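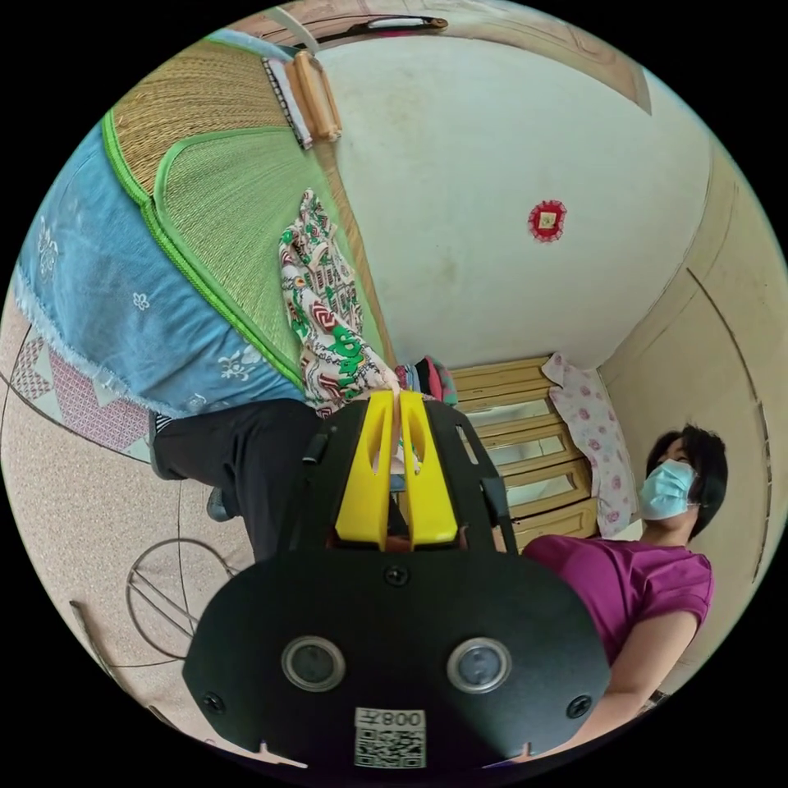

4.2 What happens to the crowd when the coach goes

I should say up front that I came to this question as a season ticket holder and only later as a researcher, so read my enthusiasm with that in mind. Most of the work on coaching changes looks at points. Does a club win more in the weeks after it fires somebody? Fine question, plenty of good papers on it, and I have nothing new to add there. What I wanted to know was whether people keep turning up (and whether they keep turning up early, which to me says more about how they feel than the final gate count does).

The data come from three clubs, Grurkton, Trovia and Tollow, all in the same regional league and all with turnstile systems that stamp the time of each entry. I have 204 home matches in total. Wubshet would have made a lovely fourth club, but they switched ticketing systems in April, halfway through the spring fixtures, and the old entry times were lost in the move. I use Wubshet only for the survey part in Section 5.

For each coaching change I compared the last 14 home matches under the old coach with the first 14 under the new one. Where a caretaker coach filled in, I left those matches out. I went back and forth on this! A caretaker spell has a mood all its own, and at Tollow it dragged on so long that the fans had started making scarves for the guy. In the end I put those matches in the appendix, and anybody who wants to fold them back in can do so from the table there.

Figure 3 plots the median entry time before kickoff for each club. The line for Trovia is the one to look at. Under the old coach, a man who had won them two cups and was pretty much part of the furniture, fans drifted in early and hung around by the food stands. After he left, the median slid toward kickoff and stayed there, even though the team was winning more often. Gate numbers barely moved. So if I had only counted heads, I would have written that the change made no difference to the crowd, and I think that would have been wrong.

Grurkton went the other way. Their old coach was unpopular, people came late and grumpy, and the new one got them through the gates early again within a few matches. Tollow sits in between and the confidence band is wide (95 percent, as everywhere in this paper), so I would not hang much on it.

Figure 3. Median entry time in minutes before kickoff, by club, before and after the coaching change. Shaded areas are 95 percent confidence bands. Caretaker matches excluded. Entry records as downloaded on 14/11/2022.

One worry is the weather. Coaches tend to get fired in late fall, and a cold evening keeps people in the bar across the street until the last minute. I reran everything with temperature and rain added, and the Trovia slide shrank a little but was still there. Kickoff time mattered more than I expected, with evening matches filling later at all three grounds, so that control stays in every model from here on.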